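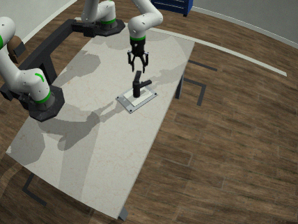

Shirima Guest Notices

Short notices that hotels and villas send to guests before a local holiday closure. The set holds 3,000 notices in plain text, one per line, collected by Preltico from properties in Betden.

Fields: property, holiday, closing time, reopening time, notice text. Times use the 24-hour clock. Guest names and room numbers were removed.

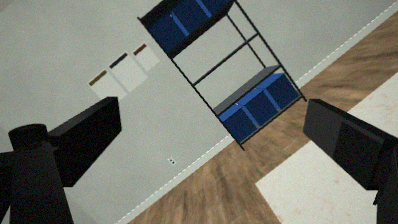 Notices are sorted by holiday, with 9 holidays in all. The paper originals were scanned and then filed by property. 60 notices have no reopening time and are marked "open".

Version 2, Monday, June 22, 2026. The next update is planned for July.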